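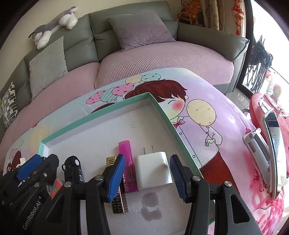
Fig. 4. Gripper open over the box lid, small objects standing upright.

4. Teaching the grasp planner small upright objects

Applies to Skornix Control 2.5 and later. If you're still on the June build, update first, the menus have moved.

Before you start
Camera calibration done (section 2). Gripper zeroed. Pritilell running and showing a green dot. No green dot, go back to section 3.

4.1 Setting the work area

1. Open Perception > Work area. Pick "Container, shallow".
2. Drag the four corners to the inside edge of the lid or tray. Inside, not the rim. A coloured rim like the mint one in Fig. 4 is handy for finding the edge but it musn't be in the area or it gets segmented as an object.
3. Set Floor to "Auto" and press Learn floor with the container empty.
4. Put the objects back. Check the overlay. One outline per object.

Note: marks on the floor of the container (stains, pencil scribbles, Fig. 4 has both) can come up as thin flat objects. Raise Min height to 5 mm and they go.

Note: patterned cloth under the container is fine as long as the corners are right. Printed faces and balloons outside the area are ignored.

4.2 Object settings

5. Click each outline, choose a shape class. Lighters: Upright slab. Plug-in chargers: Block, and tick "Has prongs" if the prongs point up. Toy car on its end: Free form.
6. See-through plastic (the pink lighter) gives holes in the depth map. Tick Fill from colour for that object only. Leave it off for shiny metal, makes things worse.
7. Part-hidden objects show a dashed outline. Don't class them yet. Move the gripper to one side, press Rescan, then do them.

4.3 Planning

8. Planner > Approach > Top down.
9. Clearance: 2 mm for tight rows. The default is too wide and you'll get "No valid grasp" on everything except the end ones.
10. Pad model: "Ridged". The planner takes contact from the tips of the ridges so a wrong pad model puts the close point off.
11. Press Plan. Candidates are listed best first. Anything scoring under 50, skip it.
12. Press Preview and watch both jaws, all the way down. The preview stops at the first contact and turns the jaw red.

CAUTION: Preview does not check the outer arms against the container wall. Check by eye, especially for objects near the back.

CAUTION: Lighters. Set the force limit on the Object tab before closing on one, never drop or squeeze past the limit, keep away from heat. Do not use "Retry harder".

4.4 Saving and exporting

13. Save scene. Name without spaces, the exporter still chokes on them.
14. Export > Vonska log if you want to replay it. Logs over 800 MB are split into parts, keep them in teh same folder.

If it goes wrong
Two objects, one outline: raise Split sensitivity one step, Rescan.
Outline jumps about: light from a window. Lock exposure in Perception > Camera.
Pads showing up as objects: Self mask is off. Turn on, re-zero the gripper.
"Pose stale": you waited too long after Rescan. Do it again.

Next: section 5, Recording a pick sequence.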